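Signed Shirts and Prints Workbench - Notebook

March, started a little after 9 in the morning

Kettle on, radio on, and the big crate from Durkden finally open on the long bench. I have been putting this crate off for weeks, I admit, and now that I'm into it I'm having a lovely time. It's mostly soccer, with a bit of boxing and one cycling cap that somebody must have slipped in for luck. Omid Taheri did the intake sheet and his handwriting is as bad as ever, so anyone reading his sheet alongside this page should know that what looks like "shirt, torn" on line 4 says "shirt, town." It's a town club shirt. Not a thing wrong with it!

First job was the Bořivoj Štefanec prints. For those who weren't here when we took them on, he kept goal for a good long stretch and came to sign for us at the Indton hall, and he was a joy, talked to every person in the line and signed slowly, which I could have hugged him for. A slow signature is a good signature. The ink goes down evenly and you don't get that skipping on the long tail of the last letter. The run is 475 prints, and the log has 388 of them matched to a certificate. The rest are in the gray drawers waiting on me, so please don't send any out loose, even to a regular who says they trust us.

Marker test, continued from last time. I had been using the Yeon paint pen on glossy paper and I still like it best for dark areas of a photo, the sleeves and the night skies over a stadium and so on. It needs longer than we've been giving it, though. I pulled a scrap from the stack this morning that had been signed the evening before and I could still drag the edge of the silver with a gloved thumb. Only a whisker, but I could. So from now on signed gloss stays flat and uncovered for a full day and then goes into a sleeve, and the sleeves are the stiff ones from the top shelf. On matte paper the same pen was fine to handle by lunch.

The blue felt marker is another story. It looks wonderful on the white shirts and then it creeps. I put 6 strokes on an offcut of polyester and laid it under the lamp, and by 11:30 every one of them had a soft halo. I'd like to try it again with the cloth stretched tight over card, the way Omid does it, before I give up on the color altogether - customers do love the blue.

Framing. The Bustora frames arrived and they are deeper than the old ones, enough to take a folded shirt without the glass pressing on the numbers. I'm so pleased about this. I did a trial with the town shirt, pinned at the shoulders and at the hem only, and it hung nicely with no pull across the crest. The backing board wants trimming by a hair on the long side. I've marked the cutting guide in pencil, so please leave my pencil line alone until I've done a second one and am sure of it.
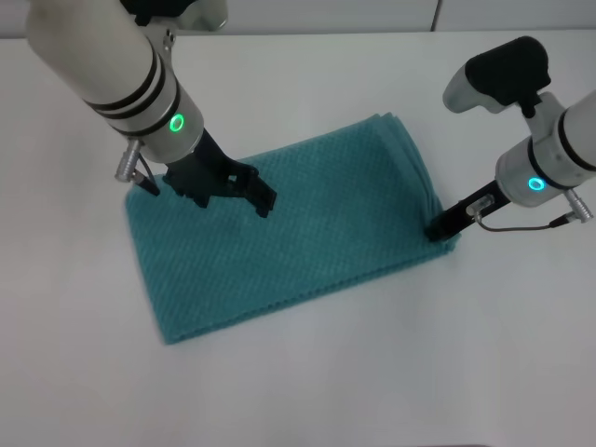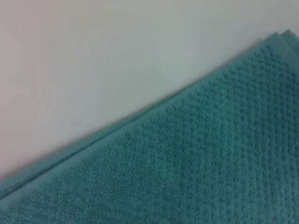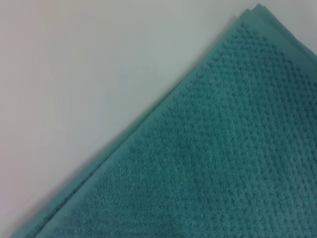 Certificates next. The new batch starts at number 710, and the old book is closed and in the cupboard with the receipts. Please write the number on the back of the print in soft pencil, low on the left, and on the certificate in ink, and do both before you pick up the next print. I know it's slower. I did a dozen the fast way last fall and spent a whole afternoon sorting myself out.

Still to do: the cycling cap (is it even signed? there's a mark inside the brim that could be initials or could be a laundry mark), a reply to the gentleman who wants his boxing glove in a round case, and more of the stiff sleeves. Omid, if you get here before me tomorrow, the lamp switch is sticking again, so give it a second push.

Stopped at 4:40. Crate half empty.

Last updated: March
Questions about a signed item? Leave a note at the workshop counter | © Workbench Notebook | Back to top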